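2 October 2021

Bitters bench, Viltden

Orange batch

Strained the orange bitters this morning. Peel from the June order, dried on racks, then steeped in the high-proof neutral with gentian and a little cardamom. Color is a deep amber. Gentian comes through first and hangs on too long for an Old Fashioned. Fiachra tried it in soda and said the same. Next batch: cut the gentian by a third, leave the cardamom alone.

Batch went into a clean jar, label 761. Do not use 760, that one is the cloudy grapefruit and Aoife K. still wants to filter it.

Syrup

Made 2 to 1 demerara for the Multside order, by weight. Heated only until the sugar dissolved. Miłosz asked if we could go back to 1 to 1 – fine for the sours, too thin for stirred drinks. Keeping both, marked on the lid.
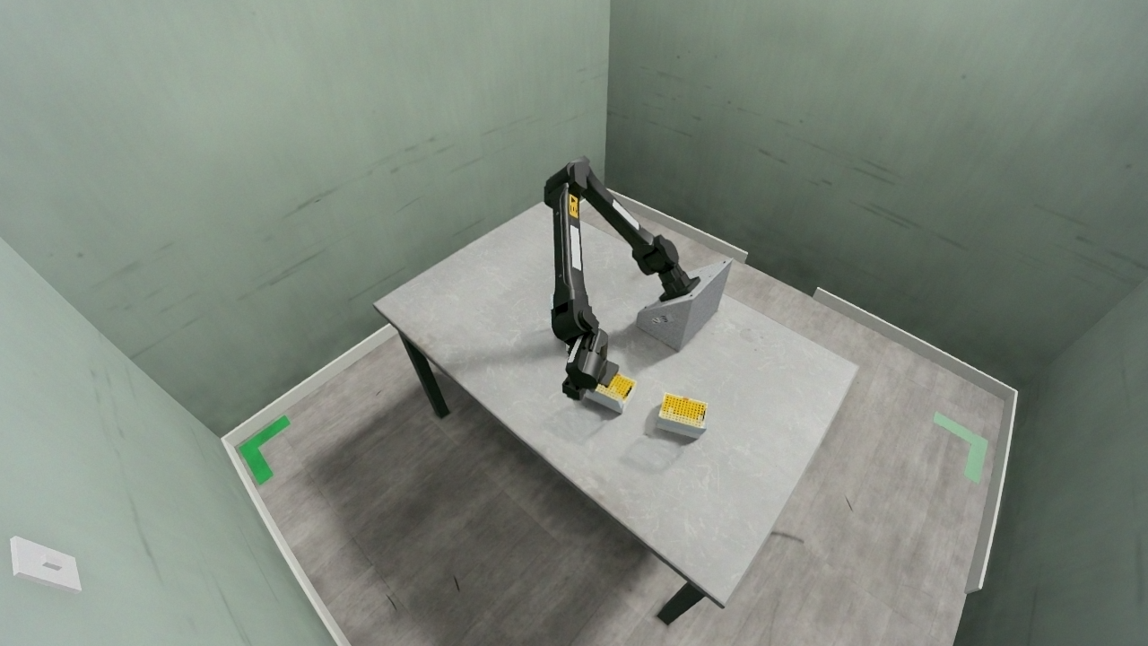
Daiquiri trials

Same rum throughout, lime squeezed just before each round.

Round one: 60 ml rum, 30 lime, 20 of the 1 to 1. Sharp, thin finish.
Round two: lime down to 25. Better. Sinéad preferred this one.
Round three: as round two, shaken 16 seconds on the big cubes. Colder, and the texture held up longer in the glass. Going with this for the Wultbridge menu.

Tried a pinch of salt in a spare from round two. Could not tell it apart from the plain one, will repeat with saline drops.

To do

Order limes and 100 ml dasher bottles.
Ask Dalisay for the price on 1,000 labels.
Taste 761 again after a week of rest.
Wash the fine strainer properly, there was peel stuck in the mesh.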